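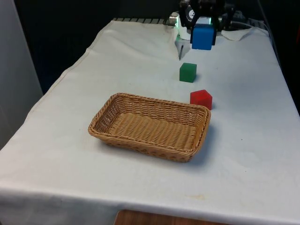

I came to baskets late and by way of blocks. My niece had left a set of them under every chair in the flat, and the plastic tub they came in had split down one side, so I went looking for something to put them in and came home with a shallow willow tray that cost less than my lunch. Four years on I own far more baskets than any sensible person should, and I still think the low, open, rectangular one is the best thing ever made for small toys.

It's the shape that does it. A deep box hides everything, and a child who wants the green one will tip the whole lot out to find it (so will I). A shallow basket lets you see what you've got in one glance. You can carry it with one hand on the rim, slide it under a sofa, or plonk it in the middle of a table and let people help themselves.

Alun Hopkin has been weaving them for most of his working life, in a workshop behind the old Paritz chapel, and he gets as excited about a plain tray as other makers do about a christening cradle. "Everybody wants handles and lids," he told me, putting the kettle on for the second time in an hour. "I'd sooner get the base right. Run your hand over that! You can feel every row."

You really can. He had me kneeling on a cushion with a half-finished base across my lap for an entire November afternoon, and I got perhaps a third of the way through what he does before breakfast. My rows wandered. His were as straight as corduroy. 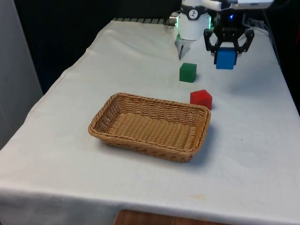 The rim is where the strength is. Alun braids his, tucking each end down behind its neighbour, and he reckons a good border will outlast the sides by years. He keeps a battered workbook of every order, and the tray listed as number 411 has been back to him twice for mending, both times for a broken side stake and never for the rim. If you're buying second-hand, he says, pick the basket up by its edge and give it a gentle twist. A bit of creaking is fine. Snapping noises mean you should put it back on the stall and keep walking.

Gently sloping sides are worth looking out for as well, particularly with little ones about. Blocks slide down towards the middle, small hands can get in from any direction, and there are no dark corners for things to get wedged in.

As for the blocks themselves, I've become a great believer in having fewer. The Evano playgroup, where I help out in the mornings, once had 934 in its cupboard by somebody's patient reckoning, and the children mostly ignored them. Then Elham, who runs the sessions, started putting out just a red, a green and a blue with one empty basket, on an old white cloth. What a difference! They stacked them, hid them, fetched them, swapped them, and argued very seriously over which should go in first.

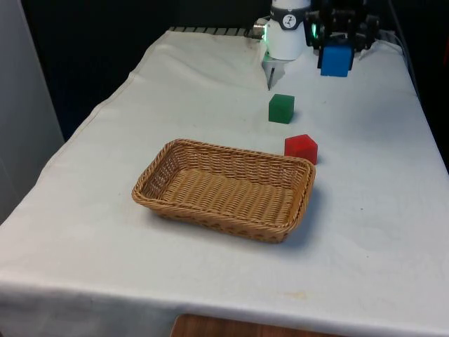
The cloth matters more than I'd have guessed. Strong colours sing against it, the basket doesn't skid, and a dropped block lands with a thud instead of a clatter. Ours is creased and marked and has had all sorts spilt on it, and I wouldn't dream of saving it for best. An old sheet does the job perfectly well.

Foam blocks are my favourite for this, though I know the wood people will write in. They're quiet and kind to toes, and they weigh next to nothing in the basket. They do pick up scuffs and specks - a wipe with a damp cloth helps a bit, and after that I leave them be. 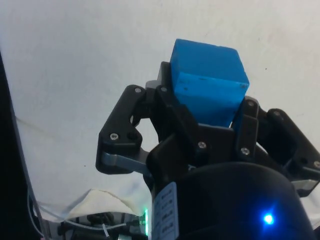

A blue foam cube, with a few marks on it.

Alun's trays start at the size of a sheet of writing paper and go up to something you could bath a puppy in. The middle one is the one I'd buy first. Haque's, the hardware shop on the corner, keeps a few by the till, next to the balls of string.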